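Can a Machine Clear the Table Yet?
Posted by Zlata Kobzar

The question of household automation is raised regularly by readers of this blog, most recently by Shu-fen Shek, who manages a supported residence in Elholm. She wished to know whether a machine could be entrusted with clearing a table at the end of the day. My position has changed little since May. The task is within reach under supervision, and it remains out of reach without it.
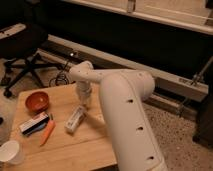
Procurement staff tend to ask first about strength and speed. Neither is the principal difficulty in domestic work. A household presents objects that share no common shape, weight or surface, and each calls for a different grip. A shallow bowl must be taken by its rim, while a paper cup will fold under the pressure that a small carton tolerates well. An item lying on its side may also roll at the first touch — a minor event for a person and a serious one for a machine that has already committed to a position.

Shop-floor work is more forgiving. At Skurach, where Edin Angelovski oversees packing, one arm handles 4000 parts in a shift, all of them identical and all delivered to the same point. Three of the four stations on that line now run without an attendant. No residence can offer comparable conditions.
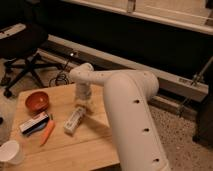
Should a household purchase such a machine at present? I would advise waiting, except where a trained person is available to supervise it and the range of tasks is narrow.

Ms. Shek has decided to retain her current arrangements for the coming year. I will return to the matter of dishwashers, on which Damir Angelovski has sent detailed remarks, in a separate post.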